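3 min read

Final heat, Plarcombe against Karnport, and the left arm was sulking again.

We called the robot Bogdan. I can't remember who started it. By February it was on the kit list, Bogdan x 1, and the teacher had stopped crossing it out. The task was bin bags. Put a liner in a bin, no hands, both arms. Sounds like nothing. Took us 215 goes to get one that stayed on, and that was at school, on our own floor, with our own bin.

I had the left arm. My brother would of had it but he was ill - so me. Year 8, sweaty hands, no lunch.

"Slow," said the girl on the right arm. "Slow, slow. You're going in like a fork."

"I'm not."

"You are."

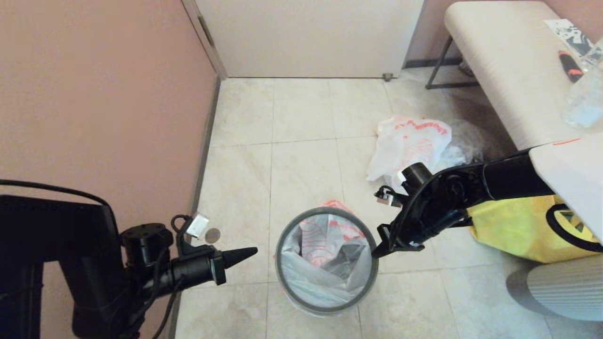 I breathed out. Eased the lever back. Three minutes on the clock and somebody behind us eating crisps, really loud ones. I kept thinking about the Mollano Cup, which we'd never even seen, only the photo of it in the corridor, from 2000, four kids in enormous jumpers grinning round it like they'd found it in a river.

"Now?"

"Not yet."

"Now?"

"Wait for me. Rim first, then we both go."

So I waited. It's horrible, waiting, with your thumb right there. The motors made that thin noise they make, the kettle noise, and teh Karnport lot went quiet on their side of the room - done, or stuck, I didn't dare look.

"Okay," she said. "Together."

I pushed the lever. She pushed hers. Bogdan gave one small shiver, same as he always did at home, and started to move.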